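Can a robot sort your washing yet?

I've been promising you an answer to this one since January, when a reader in Prillotthorpe wrote in to ask whether she should hang on a couple of years before replacing her tumble dryer, in case something came along that would empty it for her as well. Short version: buy the dryer.

The longer version is more fun (for me, anyway). I've spent far too many evenings reading up on household robots, and the chore everybody seems to come back to is socks. Not cooking, not hoovering, which we've had little round machines doing badly for years. Socks! You pick one up, you find its partner, you put the pair in a drawer or a tray with compartments. My youngest could do it at four, grumbling all the way.

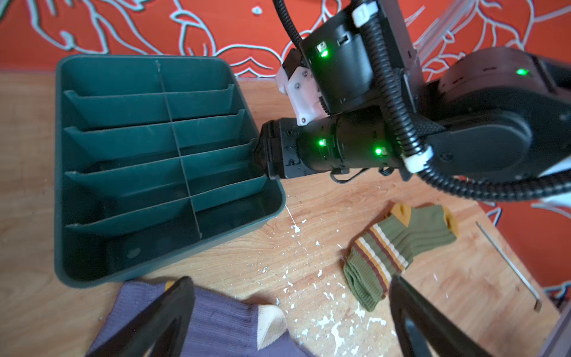 The trouble is that a sock has no shape of its own. A mug is a mug whichever way up you find it, but a sock can be flat, folded, bunched, inside out or halfway up another sock, and a pair of stiff fingers has to work out where to pinch. Too high and you get nothing, too low and you're scraping the table. Then there's getting it into a narrow slot without it draping over the side, which I can't always manage myself before my first cup of tea.

I rang Hamisi Kariuki at Eturness, who used to fit arms on packing lines and now advises small workshops on whether to bother. He was cheerful and fairly blunt. Boxes, bottles, anything rigid that turns up in the same place each time: yes, go ahead, it'll pay for itself. Anything floppy: ask him again later. He told me one trial he'd followed got through 117 socks in a day and put 16 of them in the wrong place, and that was with someone standing by to help. I do 53 in a bad week and lose one.

He does think it'll come, and sooner for laundries than for kitchens like mine. I'd happily pay £300 for one, and he laughed at that for quite a long time.

Next month I'm looking at dishwashers, so do send me your stacking arguments.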